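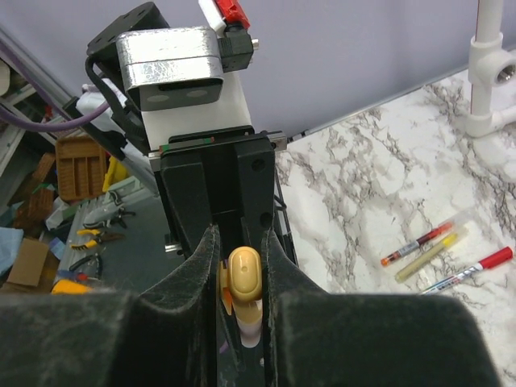 Flita 2 Schutzweste für Berichterstatter
Hersteller: Eltum
Verdeckt oder offen tragbar, mit abnehmbaren Schildern

369,00 €
inkl. MwSt., zzgl. Versand (ab 100 € Warenwert innerhalb Deutschlands versandkostenfrei)
Auf Lager, Versand am nächsten Werktag

Ausführung: Dunkelblau / Schwarz
Größe: S / M / L / XL
Schildersatz: Deutsch / Englisch / Arabisch

Beschreibung

Die Flita 2 ist eine leichte Stoß- und Schlagschutzweste für Reporter, Fotografen und Kameraleute, die von Demonstrationen, Kundgebungen und Räumungen berichten. Brust, Rücken und Flanken sind mit mehrlagigen Schaumpolstern belegt, die sich einzeln herausnehmen lassen. Schultern und Schlüsselbein haben ein eigenes, flacheres Polster, damit ein Kameragurt darauf liegen bleibt.

Die Weste schützt gegen Stöße, Stürze, Schlagstöcke und geworfene Gegenstände. Sie ist keine ballistische Schutzweste und hat keine Aufnahme für Hartplatten. Wer aus Kriegs- und Krisengebieten berichtet, braucht ein anderes Produkt. Schutzwesten mit Plattenträger finden Sie bei uns unter der Marke Sterker, der Verkauf erfolgt nur gegen Nachweis der Redaktion.

Gegenüber dem Vorgängermodell wurde der Schnitt unter den Armen verändert. Die Flankenpolster sitzen weiter hinten und stören beim Fotografieren im Hochformat weniger. Der seitliche Klett ist durch Steckschnallen ergänzt, die Weste lässt sich auch mit Handschuhen öffnen.

Kennzeichnung

Vorne und hinten befindet sich je ein Klettfeld für das mitgelieferte Schild PRESSE oder PRESS, reflektierend, weiß auf dunkelblau. Beide Schilder können abgenommen werden, wenn die Kennzeichnung in einer Lage eher schadet als nützt. Die Rückseite hat ein zusätzliches schmales Feld für Blutgruppe oder Namen. Es ist nicht bedruckt und kann mit Wäschemarker beschriftet werden. Der Presseausweis kommt in die Klarsichttasche links an der Brust.

Bitte beachten Sie: Eine Kennzeichnung ersetzt keinen Presseausweis. In Deutschland kann Schutzausrüstung bei Versammlungen je nach Bundesland und Auflage unterschiedlich beurteilt werden. Klären Sie das Tragen im Zweifel vorab mit der Pressestelle der zuständigen Polizei. Für Auslandseinsätze gelten die Einfuhrbestimmungen des jeweiligen Landes.

Technische Daten

Außenmaterial: Polyamidgewebe, wasserabweisend
Futter: Polyester-Netzgewebe
Polster: geschlossenzelliger Schaum, herausnehmbar
Verschluss: Klett und Steckschnallen, beidseitig
Taschen: Ausweistasche, Funkgerätetasche, Innentasche mit Reißverschluss
Pflege: Hülle ohne Polster im Schonwaschgang, nicht in den Trockner, Polster feucht abwischen

Lieferumfang

Weste mit eingesetzten Polstern
Schildersatz für Brust und Rücken
Transportbeutel
Pflegehinweis und Größentabelle

Helm, Schutzbrille und Atemschutz gehören nicht zum Lieferumfang. Passend zur Weste führen wir den Helm Rieger in Dunkelblau, ebenfalls mit Klettfeld.

Größe wählen

Messen Sie den Brustumfang über der Kleidung, die Sie im Einsatz tragen. Liegt das Maß zwischen zwei Größen, nehmen Sie die größere und stellen die Schultergurte enger. Die Unterkante sollte auf Höhe des Bauchnabels enden. Eine zu lange Weste schiebt sich beim Hinknien gegen das Kinn.

Redaktionen und Agenturen

Ab fünf Westen erstellen wir ein Angebot mit Staffelpreis. Auf Wunsch liefern wir Schilder mit dem Namen des Senders oder der Agentur, die Lieferzeit verlängert sich dann auf drei Wochen. Rechnungskauf ist für Verlage und öffentlich-rechtliche Anstalten ohne Vorprüfung möglich. Ansprechpartner: Shoaib Bugti, Vertrieb Medien und Organisationen.

Rückgabe

Unbenutzte Ware nehmen wir innerhalb von 14 Tagen zurück. Westen mit individuell bedruckten Schildern sind davon nicht ausgeschlossen, die Schilder selbst schon. Nach einem schweren Schlag oder Sturz sollten die betroffenen Polster ersetzt werden – auch wenn außen nichts zu erkennen ist. Ersatzpolster gibt es einzeln und als Satz.

Kunden kauften auch

Rieger Helm, dunkelblau
Ersatzpolstersatz Flita 2
Schildersatz Arabisch
Transporttasche Eltum, groß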